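Is five nights too long for a first visit to Pidstead?

Asked by Emese Kocsis, 2020-04-24

We went to Pidstead for two nights a few years ago and I was a bit let down. My husband wants to go back in October for five. Is there enough to do without a car?
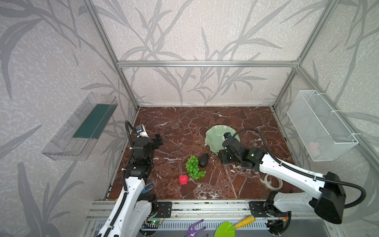 Brown marble and leaf-print wallpaper

We like walking and old streets, not so bothered about museums.

2 answers

Ferenc Major
Five is fine. I had the same reaction first time – I'd only seen the station side. Stay near the river and take the 128 bus out to Kermani for a day. It's a small hill town with a market hall and a good path back along the ridge.
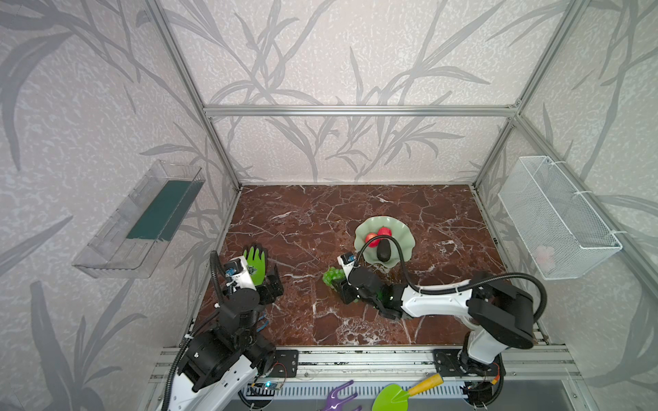

Red fruit in a green dish, grapes to the left

The path is well signed until the quarry, then you need a map. Allow four hours. The last bus back leaves early in autumn, so check the timetable at the stop.
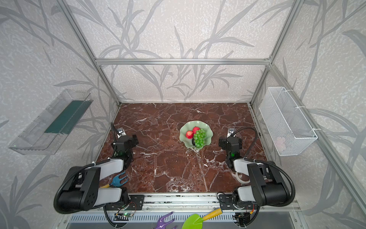 If it rains, the covered arcades in the old town will fill an afternoon. Room prices drop after the first week of October. We paid 483 for five nights with breakfast.

Omolara Okoro
Depends what you like. I was bored by day three and went to Zevlow instead, prefer it to be fair. Almost 4000 steps to anywhere decent from my hotel – pick yours carefully.

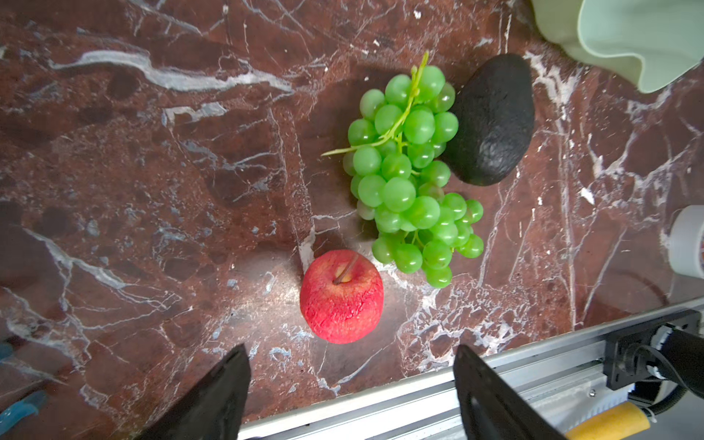

Green grapes on veined marble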